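ロボット作業セル安全・運用基準 策定業務
評価協力者および技術担当員の募集

募集主体:Zerkville 自動化基準室
業務区分:(A) 技術担当員(有期雇用)、(B) 評価協力者(謝金制)
勤務・参加場所:Sallari 試験棟
応募受付:11月末まで(定員に達した区分から順次締切)

1. 募集の背景

Zerkville 自動化基準室では、産業用アームによるばら置き物品の取り出し作業を対象に、セルの設置、固定、点検、停止および記録に関する運用基準「Gouveia」の改訂を進めている。現行版は定形ワークの繰り返し搬送を前提に書かれており、形状も硬さも異なる物品を一つの容器から取り出す作業については、条項の大半が準用扱いのまま残っている。改訂版ではこれを独立の章とし、容器の状態管理、把持部の清掃周期、作業者の立入手順を本文に規定する。

改訂案の文言は基準室で起草済みである。今回の募集は、改訂案を実際のセルに適用し、条項どおりに作業できるか、判定が人によって割れないかを確認するためのものである。確認作業を担う技術担当員と、手順書に従って点検および立入操作を行う評価協力者を求める。

2. 業務内容

(A) 技術担当員
・改訂案各条項に対応する試験手順書の作成および版管理
・試験セルの設置状態の確認、固定具の締付管理、配線および配管の点検
・評価協力者への手順説明、立会い、記録票の回収
・判定結果の集計と、条項文言の修正案の起草
・是正処置票の発行および完了確認

(B) 評価協力者
・手順書に基づく始業点検、容器交換、停止操作の実施
・点検票への記入(判定は「適」「否」「判定不能」のいずれか)
・作業後の聞き取りへの回答

評価協力者がアームのプログラムを編集することはない。教示操作は(A)の有資格者のみが行う。
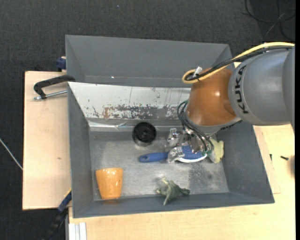
容器および固定部の点検は、改訂案第4章に定める。点検者は可動範囲の外から目視を行い、異常の疑いがある箇所に限り、停止と施錠を確認したうえで接近する。点検対象は容器内面、容器の固定具、把持部、把持部に至る配管とケーブルの取り回しである。容器内面については、擦り傷のみの場合と、被膜の剥離を伴う場合とを区別して記録する。前側の容器の斜めのパネルに見られるように、塗膜が帯状に剥がれ、その一部に錆のような茶色の変色がある状態は、後者に該当する。この場合は剥離片の混入の有無を確認し、範囲を票の図に書き込む。床面の擦れや曇りは、それだけでは「否」としない。台上にねじが残っている場合は、使用中の締結部品か残置品かを確認し、残置品であれば回収して票の備考欄に記す。クランプは種類を問わず、締付位置と当たり面を一つずつ確認する。

取り出し対象の物品は、改訂案では硬質、軟質、混合の3区分で扱う。ブラシのように硬い柄と柔らかい毛をもつものは混合に区分し、把持位置を柄側、頭部側、中間のいずれであったか記録する。区分に迷う物品は「判定不能」とし、協力者の判断で区分を新設しない。

3. 作業中の遵守事項

以下は(A)(B)共通であり、契約書の付属書として添付する。

3.1 動力が入っている間、身体のいかなる部分も可動範囲に入れない。物品が落下した場合、容器の位置がずれた場合も同様とする。
3.2 立入時は停止操作、表示灯の確認、施錠、札掛けの順に行う。順序を入れ替えた場合は、最初からやり直す。
3.3 施錠の鍵は立入者本人が保持する。預け渡しは認めない。
3.4 停止後の再起動は、立入者全員の退出を技術担当員が呼称確認した後に行う。
3.5 低速運転での確認時は、手先速度を毎秒250ミリメートル以下に設定する。
3.6 点検票は作業の場で記入する。後からの転記は無効とする。
3.7 袖口の開いた衣服、首から下げる名札、指輪は着用しない。長髪は束ねる。
3.8 異常を認めた者は、区分にかかわらず停止操作を行ってよい。停止の判断を理由とする評価上の不利益は生じない。

4. 応募要件

(A) 技術担当員
必須
・産業用ロボットの教示等に係る特別教育を修了していること
・機械、電気または制御分野の実務経験2年以上
・手順書または社内規程の作成経験
・日本語による技術文書の作成が可能であること
歓迎
・リスクアセスメントの実施経験
・空圧機器の保守経験
・ISO 10218 または JIS B 8433 を参照した業務の経験

(B) 評価協力者
・18歳以上であること
・表示灯の色および警告音を識別できること(補助具の使用可)
・初回の事前講習を全て受講できること
・ロボットの操作経験は不問とする。判定の個人差を調べるため、経験のない方も一定数採用する。

植込み型医療機器を使用している方は、応募前に窓口へ申し出ること。セル内の機器との適合を個別に確認する。

5. 条件

(A) 技術担当員
・採用数:2名
・雇用形態:有期雇用(更新の可能性あり。更新は業務量および評価による)
・勤務時間:9時から17時30分まで、休憩60分
・休日:土曜、日曜、祝日
・給与:経験により決定。面接時に提示する。
・社会保険完備、通勤手当あり(上限あり)
・試用期間3か月(条件の変更なし)

(B) 評価協力者
・募集数:30名
・参加回数:事前講習1回、評価作業2回
・謝金:規程により支給。講習のみで辞退した場合も講習分を支給する。
・交通費:実費(1回につき片道500円を超える場合は経路の申告が必要)
・保険:基準室の負担で傷害保険に加入する。

安全靴、保護眼鏡および錠は基準室が貸与する。靴のサイズは応募時に記入すること。

6. 記録およびデータの取扱い

評価作業中は、セル周辺の映像、停止操作の時刻、点検票の記載内容を記録する。映像は判定経過の照合に用い、改訂作業の完了後に消去する。点検票は協力者番号で管理し、氏名との対応表は別に保管する。集計結果は改訂案の解説書に掲載するが、個人が特定される形での公表は行わない。

協力者はいつでも参加を取りやめることができる。取りやめた場合、それまでの記録の削除を請求できる。ただし、集計が完了した後の数値についてはこの限りでない。

7. 選考および日程

(A) 書類選考、筆記課題(点検条項の文言修正)、面接の順に行う。筆記課題には書類選考の通過者へ送付する条項案を用いる。
(B) 書類確認の後、事前講習の日時を通知する。講習の末尾に停止および施錠手順の確認を行い、手順を正しく実施できた方を評価作業に登録する。再確認は1回まで可とする。

事前講習は Sallari 試験棟606号室で行う。開始は10時。遅刻した場合は別日程に振り替える。

8. 応募方法

応募票に区分(A または B)を明記し、下記書類を添えて Mastwood 事務局へ提出すること。
(A) 履歴書、職務経歴書、特別教育の修了証の写し
(B) 応募票のみ

両区分への同時応募は受け付けない。提出書類は返却しない。業務内容に関する質問は、応募票の質問欄に記入すること。電話での選考状況の照会には応じない。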